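Fitting a small circuit board into a plastic project box – standoffs or tape?

Asked by kmichailidis
359 views

I have a gray plastic project box, the kind with rounded corners and a screw hole at each corner of the lid, and a small green board with a row of pins down one side. The board is smaller than the inside of the box and its holes don't line up with the molded posts. If I screw the lid on as it is, the board slides when I tip the box.

I have red tape, hot glue and a black electric screwdriver. I would like to be able to get the board out again later. Also, the last box I did, one of the lid corners stripped and now the screw just spins. What am I doing wrong?
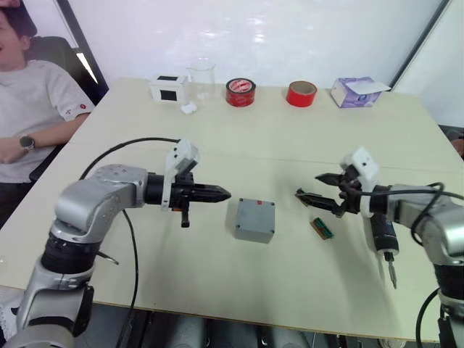
Wakberg, 2019-07-15

Box and board are in the middle of the white table, rolls of tape at the back by the wall. I can measure things if that helps.

Kalliopi Michailidis

2 answers

Answer from Trurnska (accepted)

Don't glue the board. Use nylon standoffs with a sticky base. They go on the floor of the box wherever you need them, so the molded posts don't matter. Put the standoffs on the board first, peel the backing, lower the whole thing in and press for a minute. Wipe the plastic with alcohol beforehand or they let go after a few weeks.

Check the height before you peel anything. The pins need to clear the lid, and if you are plugging wires onto them you need room for the connectors too. Mine fouled the lid the first time and I had to bend them over, which looked bad but worked.

On the stripped corner: the screws are cutting into plain plastic and the driver is probably turning too hard. Set it to the lowest clutch setting if it has one, stop when the head touches the lid, and finish by hand. When you reopen the box, turn each screw backward until you feel it drop into the old thread, then go forward. For the one that already spins, a slightly fatter screw of the same length will usually hold.

Answer from seneviratne26

I just use double-sided foam tape. Been fine in my garage door box since last August. Not sure about getting it out again, never tried

Comment from kmichailidis

Thanks both. I'll order the standoffs. No clutch on the driver as far as I can tell, so I'll do the lid by hand.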